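The Case for Keeping the Branch Library Open Late
Midbridge Civic Review — Opinion
10 September 2021

The city of Midbridge will decide this winter whether its branch libraries should go on closing at six. The proposal before the council would keep the Lyons Street branch and the Wadville branch open until nine on four evenings a week. It has been described in public comment as a luxury. This publication takes the view that evening hours are part of the basic service a library owes the people who pay for it.

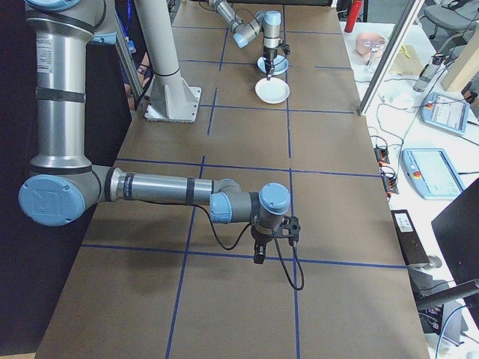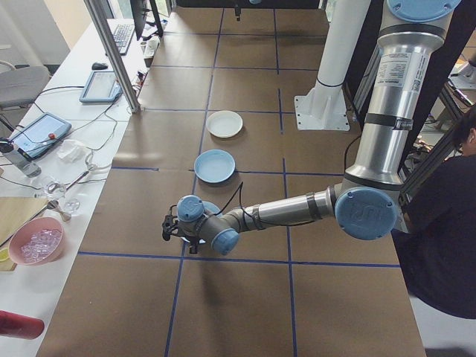 A work table covered in brown paper and marked off with blue tape.

Who the present hours serve

A library that opens at ten and closes at six is open during the hours when most working adults are at work. The residents who can use it freely are retired people, parents at home with small children, and students whose schools are within walking distance. All of them deserve a good library and should keep the one they have. The present schedule was set when many more households had one adult at home during the day, and it has been carried forward from budget to budget with very little discussion.

The city's own survey, taken in February, drew 176 replies from cardholders at the two branches. Asked why they did not visit more often, 34 percent chose the answer "not open when I am free." No other answer came close. Parking, which has taken up a great deal of time at council meetings, was far down the list. A survey of that size cannot settle a question of policy, and those who answer a library survey are likely to be those who already care about the library. Even so, it is the best evidence the city has collected, and it points in one direction.

There is also the matter of what people now need a library for. Lending books remains the center of the work. But a resident who must complete a benefits form, print a lease, sit for an online certificate or speak by video to a relative's doctor may have no other quiet room with a dependable connection. Offices and coffee shops can fill some of these needs for those who have the money or the standing to use them. A public building should not ask for either.

The question of cost

Opponents of the proposal are right to ask what it would cost, and supporters have sometimes been slow to answer. The largest expense is staff. Two employees must be present at each branch whenever the doors are open, and evening shifts carry a higher rate under the current labor agreement. Heating and lighting add a smaller amount. Security at the Wadville branch, which stands beside the bus depot, would have to be paid for as well.

The council has been told that these costs could be reduced by leaving the branches open without staff after six. The firm of Borix has offered a system under which cardholders would let themselves in with a code and check out their own materials, while a guard watched several buildings from one location. We do not doubt that such a system can be made to work. We doubt that it would provide what residents have asked for. A person who comes in at seven in the evening with a form they do not understand needs someone to ask. A child waiting for a parent's shift to end needs an adult in the room. Self-service has its uses, and the return slot in the front wall has served the city well for many years — but few would call the slot a library.

A more serious objection is that money spent on evenings might be taken from the purchase of books. This has happened in other cities and it could happen here. The council should write the two amounts as separate lines in the budget, so that any transfer between them has to be voted on in public. If the collection budget is reduced within two years of the change, residents would then be able to see when it was done and who agreed to it.

A fair trial

We recommend that the council approve evening hours for a trial of 30 weeks, at both branches, with full staffing. A shorter trial would not allow habits to form. People who have learned over many years that the building is dark after dinner will not change their plans because of a notice on the door. The trial should include the winter months, when evening use is hardest to attract, and the spring examination season, when it should be easiest.

The measure of success also needs to be agreed beforehand. Door counts are simple to gather and are often the only figures reported, but they treat a visitor who stays for two minutes the same as one who stays for two hours. The branches should record computer sessions, study room bookings and questions brought to the desk, and should publish those records each month. If the rooms are empty in the spring, the council will have good grounds to end the program, and this publication will say so.

We would ask, finally, that the decision not be put off again. The proposal has been deferred at two meetings, in each case so that further information could be obtained. The further information has arrived and the staff have prepared a schedule. Written comments may be left at either branch during opening hours, or mailed to the city clerk by residents who are unable to visit before six.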